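Listley Open Day

The Listley Open Day is a public visiting day held each September at the Listley workshop of Tevton, a firm that builds and programs two-armed table robots. Visitors are shown robots carrying out short handling tasks with everyday objects and toys. The event is free, but places have to be booked.

History

The first open day grew out of private visits arranged for customers of Le Goff, a supplier of workshop equipment that shared the building with Tevton at the time. Gilles Sabatier, then head of the workshop, opened the second half of one such visit to people living nearby, and 63 came. The day was put on the town's events list the following year.

Le Goff moved to other premises later on but kept its name on the programme for a further two years. The open day was not held in the usual form in 2020. A shorter showing for booked groups took place on 14 Nov 2020, with 56 visitors let in over the afternoon and the talks left out.

Format

Visitors enter in groups and are taken round by a member of the workshop staff. A visit begins with a talk on how the arms are moved and how tasks are chosen, followed by time at the tables. Groups stand behind a line on the floor while the arms are switched on. Staff may step up to a table to put objects back between turns.

Questions are taken at the tables. Children under eight must be with an adult, and bags are left at the front desk. The largest group on record had 83 people and was split between the morning and the afternoon. Groups have been kept smaller since then.

Demonstrations

The tasks change from year to year, although some have been kept because visitors ask for them. Hanging up clothes, sorting toy fruit and placing small items in a pouch have all been part of the programme. Žofie Zelenák, who took over the planning of the demonstrations from Sabatier, introduced shorter tasks so that each group could watch one from start to finish.

The football table is the best known of these. It uses a small printed pitch, a goal and a ball, with a robot arm on each side. The task is to move the ball to the goal. A ball is harder to handle than a block, as it can roll away when a finger touches it off centre, and staff use the task to explain why a gripper has to close evenly from both sides.
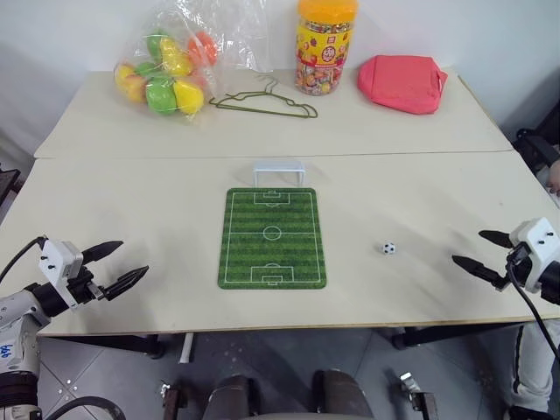 The football table, with the goal at the far end of the pitch and the ball to the right of the mat.

Two versions of the task have been shown. In the first, one arm picks up the ball and sets it down in front of the goal. In the second, the ball is pushed along the mat with a closed gripper. The second takes longer to set up and is left out when time is short.

Nameo evening

After the public visits, the workshop holds a smaller meeting called Nameo, meant for teachers and students. It covers the programming of the tasks in more detail, and those attending may propose one for the next open day. The clothes hanging task was first put forward there.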